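Household and Workshop Chores by Machine: Frequently Asked Questions

The Rodau Centre for Domestic Automation receives many enquiries from householders, care providers and small manufacturers. The most common are answered on this page. Answers are reviewed each October.

Can a machine do my housework yet?

In part. Machines that vacuum a floor, mow a lawn or wash dishes have been on sale for years, and each does a single job. A general machine that can move from one chore to the next in an ordinary home is not yet a product the Centre can recommend.

Why are simple chores so difficult?

Factory robots do well where every part arrives in the same place and in the same shape. A kitchen offers neither. The Centre's list of everyday tasks has 64 entries, and most involve objects that differ in size, weight or firmness each time they are handled. The rooms also vary. A machine may have to work between desks and chairs, with cables along the wall and people nearby.

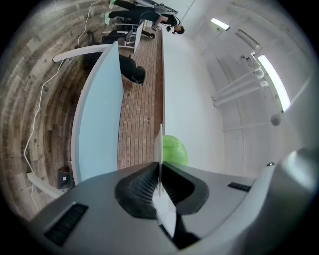
A hand-held gripper with soft black finger pads, in a room with a light blue desk and a brick floor.

How does a machine learn a chore?

The usual method at present is demonstration. A person carries out the task many times with tools resembling the hands of the robot, and the recorded movements are used to train the control software. At our Studlow site, 282 demonstrations were recorded for one group of table tasks last year. Some tasks required fewer than 200, while others remained unreliable after many more.

Which kitchen tasks are closest to being ready?

Moving firm objects from one place to another is the most advanced. Round vegetables are harder than boxes, as they roll and offer no flat side to hold. Work that involves cutting, peeling or separating leaves remains at the research stage. Two hands are generally needed, and each must respond to the other. 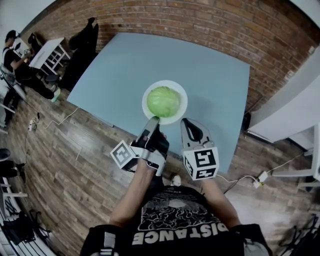
Two hand-held grippers on either side of a plate holding a whole cabbage.

Is the position better on the shop floor?

Yes, for repeated work. De Haan, a packing firm which has taken part in our trials, uses machines to load trays and sort cartons. Its staff still deal with mixed or damaged goods. Small workshops should expect to spend time arranging the work to suit the machine.

Will a household robot be safe around children and pets?

The Centre has not approved any general household robot for use without an adult present. Enquirers should ask the supplier how the machine stops and how much force it can apply.

Should I wait before buying?

If a single-purpose appliance meets your need, there is no reason to delay. Buyers of anything more ambitious should ask to see the task performed in a room like their own.

How may I submit a question?

Questions may be sent in writing to the enquiries desk at Rodau. A reply is normally issued within 14 working days.

Related items
Choosing a Floor-Cleaning Machine
Trial Notes: The Darker Laundry Folder
Automation for Small Workshops
Visiting the Studlow Site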